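**Product Review: Derolix Fitted Mattress Protector, Full Size**

The Derolix protector was submitted to the Cemcombe Household Review for assessment in August. It is sold as a quilted, water-resistant cover for mattresses of ordinary depth and is intended for guest rooms, student housing and rented accommodation. The Review purchased two units at the regular retail price. The manufacturer had no part in the selection of the units or in the preparation of this text.

**Fit and Construction**

The protector is held in place by a deep elastic skirt that runs the full length of all four sides. Fitting requires one person and very little effort. The corners are generously cut, and on a standard mattress the top panel lies flat once the skirt has been pulled under. On thinner mattresses the extra fabric gathers at the foot and can be felt through a light sheet. Buyers with older or shallow mattresses should measure before ordering.

Stitching was even on both units. One arrived with a loose thread at a corner seam, which was trimmed and gave no further trouble.

**Comfort and Noise**

Protectors of this type are often criticized for a plastic rustle when the sleeper turns over. The Derolix is quieter than most products in its price range, although it is not silent. Reviewers who slept on it for six weeks reported that the noise faded after the first few washes. The quilted surface is warmer than an untreated cotton pad, and those who sleep hot may prefer the Olham Light Pad, reviewed previously, which offers less protection against spills but allows more air to pass.

**Washing and Drying**

The care label calls for a warm wash and a low tumble dry. Drying time was the main weakness noted.
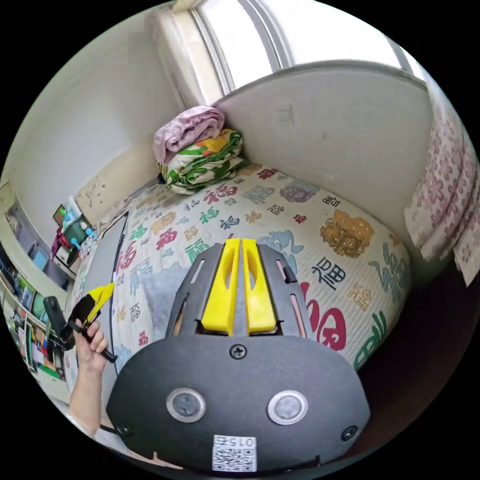 *Cemcombe Household Review | Page 259*

A full low-heat cycle left the skirt damp on both units, and a second cycle was needed before the bed could be made. Households that change bedding in the morning and need the room by evening should allow for this or keep a spare. Shrinkage was slight and did not affect the fit. The Hoarau protector, tested under the same conditions, dried in a single cycle but lost some of its elasticity over the same period.

**Assessment**

The Derolix protector is recommended for guest rooms and rental properties where spill resistance is the first concern. It is recommended with reservations for everyday use in warm bedrooms. The retail package includes a printed care card but no storage bag. Replacement skirts are not sold separately.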